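Workshop notebook – tableware bench
February, started 7:40 in the morning

Back on the shallow plates. I left the notes in a mess last time, so I'm starting with where we are before I forget again.

The Visanstead shape is the one I keep coming back to. Flat floor, raised rim, a wall just steep enough to stop a sauce and still let you get a fork in at a decent angle. I ate my lunch off one all last month and I still like it, which is more than I can say for the Peixoto shape (lovely to look at, but peas went everywhere). So Visanstead it is for the color trials, and I am very happy to be done arguing with myself about it!

Colors for this round are the green, the blue and the beige. I had the green down as the weak one on paper. It looked like toothpaste on the swatch card and I nearly dropped it. On a full plate it's a different thing altogether, pale and minty and calm, and the paler band at the rim does it a lot of good. The blue is dusty, not too sweet, and it takes the light very evenly across the floor. The beige I can't make up my mind about. Some hours it reads cream, then I look again and there's a bit of pink in it. I love that, but a customer matching a second set a year later may not.

Tried them together on the gray tabletop, since most people will own a mix and I wanted to know if the three get along. They do! The green next to the blue is the best pairing we've had on this bench. 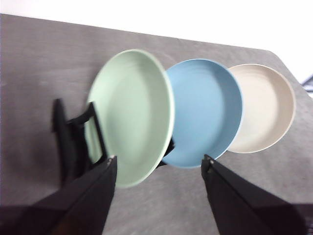 The order matters more than I expected. Green, blue, beige steps nicely from cool to warm. I shuffled them the other way with beige in the middle and it looked like a gap in a row of teeth. Worth remembering for the shelf display at Uvmont, where they only give us a narrow strip and everything has to stand on edge and overlap.

Rack notes, same session. The Rukanon dish rack has 17 slots and our plates fit every one of them, with the rim clearing its neighbor as long as they all face the same way. Turn one around and the rims knock. I did it three times to be sure and it's a clear little click every time. Could go on the care card: "face them all one way." The wider rack is fine whichever way you load it, but it eats half the counter.

Stacking is good. Up to 30 in a pile and it still sat straight when I walked around and bumped the bench on purpose. I wouldn't go higher in a home cupboard anyway. Lifting the top one off is easy with one hand, thumb on the rim, and the rim is thick enough that you don't have to dig for it. Very pleased with this part.

Still bothering me:
– the beige, see above. Put it by the north window at 4 in the afternoon and look again.
– fork sound on the floor of the plate. Fine to my ear, but I'm used to it. Ask somebody who isn't.
– box for a set of six. Box 33 is close, though the lid bows a little. Box 1386 shuts flat but leaves room to rattle, so it would need a paper sleeve between plates. I lean toward 1386 plus sleeves.

If anyone wants to borrow a set for the weekend, please do, and write down what you ate off them. Soup people especially. I've only tried a thick lentil one and it behaved beautifully, right up to the wall, but a thin broth is another matter and I haven't been brave enough to carry one across the room.

Next: bowls in the same three colors, with the blue first.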